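Accueil / Ateliers / Entretiens

Garder une pince juste : la maintenance de la cellule de suture chez Ostura

Wian Gumede arrive à l'atelier avant huit heures et commence par le bras gauche. Il s'occupe de la cellule de suture d'Ostura depuis mai : deux bras, des instruments à câble et un tampon d'entraînement qu'on change souvent. « Le logiciel, ce n'est pas moi. Moi, c'est ce qui s'use. »
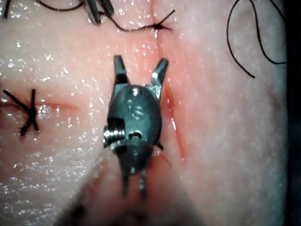
L'usure, il la cherche d'abord au poignet. Les câbles passent sur des poulies de petit diamètre et finissent par marquer. « Regardez la petite poulie striée, à gauche du boîtier. S'il y a un brin abîmé, je démonte. » Il ouvre ensuite les mors à vide et compare leur course à celle relevée au montage.

Chaque instrument a sa fiche, où l'on note les cycles. Celui qu'il vient de déposer en était à 208. « La fiche ne décide pas toute seule. J'en ai changé à 20 parce que le mors avait du jeu. »

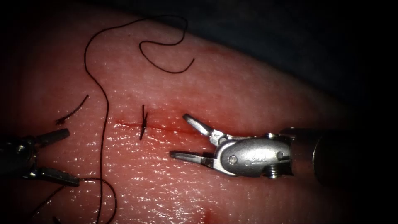
Le réglage du zéro prend 10 minutes par bras. Gumede ferme les mors sur une cale Druken, lit le couple au moteur, corrige, recommence. Il refuse de le faire juste après la mise sous tension : « Les moteurs sont froids, on règle faux. »

Le fil pose un autre problème. Il laisse un dépôt dans les stries des mors, et la prise devient irrégulière.

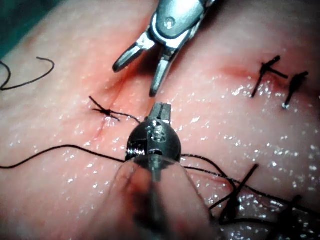 Pour le nettoyage, il emploie une brosse en nylon et le produit Wovier, jamais d'air comprimé. « L'air pousse la saleté dans l'axe. Après, ça gratte et on accuse le câble. » Il sèche, met une goutte d'huile sur le pivot et essuie le surplus.

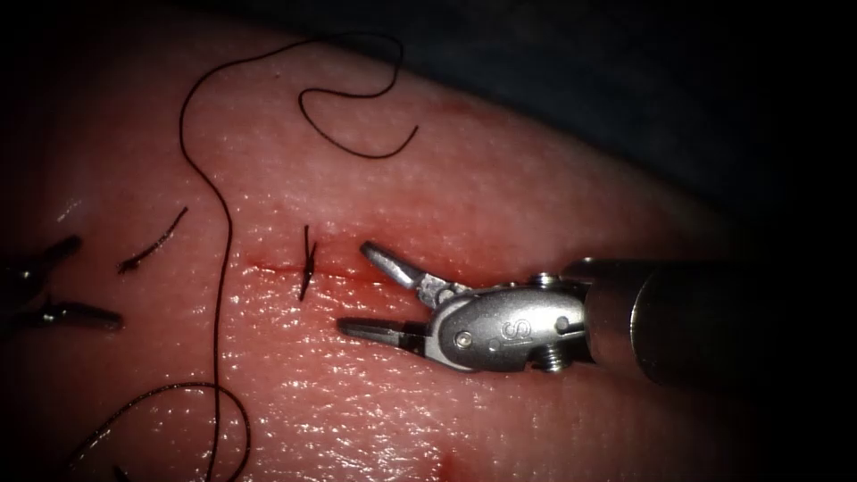

Les pièces et les pannes

Les poignets viennent d'Aydoğan, en échange standard. Le délai est long, alors il en garde deux en armoire. La panne la plus fréquente reste pour lui l'accouplement mal enclenché entre l'instrument et le bras. « On entend un clic, on croit que c'est bon. Il faut tourner à la main et sentir les quatre disques. »

Il voudrait maintenant un banc séparé pour tester les câbles sans immobiliser la cellule. La demande est partie, il attend le devis.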